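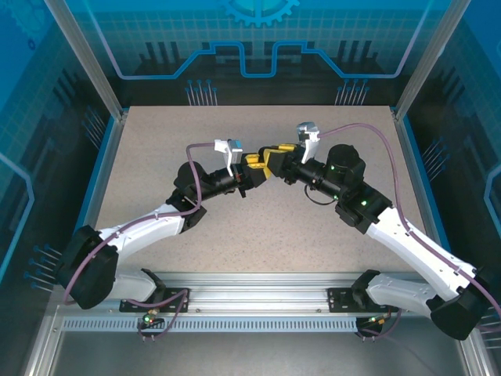 Yellow and black on a speckled table: a thread

1/ Okay, tabletop opinions, because three of you asked and I have way too many. Beige with a fine dark speckle, thin blue edge down the left and right sides, something yellow and black and blocky in the middle of it. I love this colour combo more than is reasonable.

2/ Beige gets a bad rap. My nan's kitchen bench was beige, my primary school desks were beige, every dentist I've ever been to was beige. But put something bright yellow on it and the yellow just sings! Try that on a white table and it goes kind of sour. On black you lose every dark bit straight away.

3/ The blue edge is the part I'd pinch first. Such a small thing, a skinny line of colour down each side, and your eye knows where the table stops. I've asked for the same on mine (more on mine in a minute, it's been a saga).

4/ And the blocky thing! Yellow faces, black parts locked in between them. Chunky. I'm a sucker for anything that interlocks — puzzles, flat-pack, those wooden burr things you get at markets and never solve. Two colours is plenty. Once a kit has nine colours I spend the whole night sorting and never build anything.

5/ Speaking of which. For anyone new, I've been building Grudix sets at home since my knee op, and the one on the go now is a lighthouse with 1,075 pieces. Most of those are grey. The rest are a slightly different grey. Pray for me.

6/ So, the saga. My building table up to now has been an old door on two trestles. Lovely door. Has a keyhole in it. You can see where this is going.

7/ I have lost EIGHT pieces down that keyhole. I put tape over it from below after the second one and the tape let go, and then I had a little pile of grey hinges on the carpet that the vacuum found before I did.

8/ Time for a proper top. I went down to Brikent, the salvage yard out past the rail crossing, and had a dig through their bench offcuts. You have to be in the mood for it. The good stuff is always leaning behind a bathtub.

9/ Found a speckled one for $68. Cream base, darker flecks, one corner chewed up where somebody had cut around a sink. I stood there holding it for so long that the bloke on the counter came over to ask if I was all right.

10/ Now the speckle debate. Plain tops look nicer in photos, no argument. But crumbs, dust, pencil marks, that mysterious grey smudge that follows craft people everywhere — a speckled top swallows the lot. You wipe it when you feel like it.

11/ The catch is that it swallows small parts too. Dark flecks plus tiny black pins equals me, face on the table, torch in hand, breathing on things. If your hobby is mostly tiny black bits, get a plain top or use a tray.

12/ I use a tray. An old roasting tin lined with a tea towel, if you want the glamorous truth of it. The towel stops things bouncing. Anything smaller than my little fingernail lives in the tin until I need it.

13/ Big yellow blocks don't need a tin. Big yellow blocks you could find in a blackout. See post 4, I'm still thinking about them.

14/ Right, edging. My offcut came with raw edges all the way round and they'd had a rough life. Sanded them on the back step with the block wrapped in 120 grit, then 180 when my arm had recovered. Wear a mask, please, I had sawdust in my eyebrows until teatime.

15/ Blue edging strip came from Studville. Mine is 25 mm wide, so a fair bit chunkier than a nice thin line, and I did stand in the aisle wondering if I was about to ruin the whole thing. The narrow one was sold out until April. I don't have that kind of patience.

16/ Ironing it on is dead easy if you go slow. Medium heat, baking paper between the iron and the strip, press, slide along, then rub it down with a bit of scrap timber while the glue's still soft. I did the left side beautifully.

17/ I did the right side while on the phone to my sister. It has a wave in it. We don't talk about the right side.

18/ Trimming: sharp blade, overhang facing down, little strokes. The first time I ever did this I tried to peel the extra off in one go like a sticker and took a chunk of the edge with it. If your blade feels draggy, snap it and start fresh.

19/ I kept the blue to the two short ends, by the way. Front edge I left plain, partly because that's where my wrists go and I like it rounded over, and partly because I ran out of strip.

20/ Cillian Ní Chonaill from building night came by to help me get it up on the trestles and immediately put a cup of tea down on it with no coaster. I said nothing. I thought a LOT of things.

21/ (No ring, for the record. Very pleased. Would still prefer a coaster.)

22/ Someone in the replies asked about height. Mine's higher than a dining table, so I can build standing up and then swap to a stool when the knee starts grumbling. Stack some books under a board and try a few heights for a week before you cut any legs. Your shoulders will tell you.

23/ And somebody else asked about lighting. Light from the side, always. Overhead on its own flattens everything out and you can't see the seams between blocks. I've got a clamp lamp off to the left and a second one I move around when I'm hunting for pins.

24/ Does the colour of the top really matter? I think so, yeah. I've built the same little Grudix tugboat on the door and on the new top, and on the brown door I kept picking up the wrong darks. On cream I can tell the navy from the black without holding them up to the window.

25/ Yellow's the easiest of all. Black next to yellow is lovely too, you can see exactly where one part stops and the next one starts. I reckon that's why I keep scrolling back up to look at it.

26/ Which has me eyeing off the Liyanage set, the one in mustard and black with the big square pieces. It's dear. My birthday is ages away. I have told everyone in my family separately, in case they don't talk to each other.

27/ Lighthouse update while I'm here: base finished, first ring of wall on, one window in backwards and I only spotted it four rows later. Took the four rows off. Had a biscuit. Put them back.

28/ Old door's gone out to the shed as a potting bench, keyhole and all. It's good for drainage!

29/ If you've got a speckled top, show me. If you've got one with coloured edges, show me twice. And if anyone has a leftover length of thin blue strip sitting in a drawer, my messages are open and I'll happily pay the postage — that wavy right side is coming off.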